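Where the spoons live

When I moved to Eldale, I had one fork, one knife and a pot that my cousin Zuleica Vieira gave me at the bus station. I ate standing. So for a long time the question of where to keep the cutlery did not exist for me, and I was even a little proud of it.

Now I have the opposite problem. In October I opened the drawer beside the stove and it did not open. Something inside had turned on its side and was holding the drawer from behind, like a person who does not want visitors. I pushed a ruler in and moved it left and right for maybe twenty minutes. It was the potato masher. I use the potato masher two times in a year.

After this I took everything out and put it on the bed, on an old towel. I will not tell the whole number, it is embarrassing, but there were five can openers and only one of them opens cans. There were birthday candles, a key for a house in Moura where my family does not live anymore, and a great quantity of those small plastic spoons from ice cream. My mother keeps them too. I think we both believe that one day there will come a very large amount of ice cream.

My friend Rosângela Leite came in the afternoon to help me, or to laugh at me, I am still not sure. She has a strong opinion about drawers. She says a drawer is for things you want to forget, and the things you eat with should stand up where the hand can find them. In her mother's house the spoons and the chopsticks always stood together in a cup on the table, and each person took what they needed when the food came. I told her this will collect dust. She said, "Then eat more often."

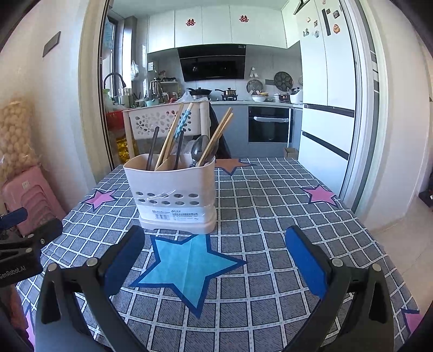
I thought about this for some days. What I like in the standing way is that it puts a limit. A drawer accepts everything, but a caddy becomes full and then you must decide. I decided that the daily things could stand: chopsticks, spoons, the wooden spatula that is burned on one corner, and one good serving spoon. The rest went in a box with a lid, and the box went on top of the cabinet. If I need to climb on a chair for the potato masher, I can do it two times in a year.

The holes are important also. My first one was a ceramic jar, very beautiful, bought in Clemville for 20 dollars, and I was happy with it until I looked at the bottom. The water had stayed there and the ends of my wooden chopsticks had become gray. I had to throw them away. So please, if you put wood in it, choose one with holes, and dry the wood before with a cloth. Also put the handles down for the spoons and the thin ends up for the chopsticks. My neighbor Reinaldo Vasconcelos does the contrary with everything and we have agreed to not discuss it.

Washing the caddy is easy but I forget it, so I do it together with the tablecloth. When the cloth goes in the machine, everything on the table must leave anyway, and the caddy goes to the sink with hot water and a little vinegar. I use an old toothbrush for the holes. Then it sits upside down on the rack until the next morning.

The drawer is now almost empty, and this makes me nervous. Already I saw one rubber band in it, and I don't remember putting it there. Zuleica suggested dish towels, folded in three. I have only four that I would show to a visitor, so there would be space still. For the moment I put inside the key from Moura and the candles, and I close it slowly.

If someone wants can openers, please write to me. I can send four.

Contact | Copyright 2019 Where the Spoons Live | Back to top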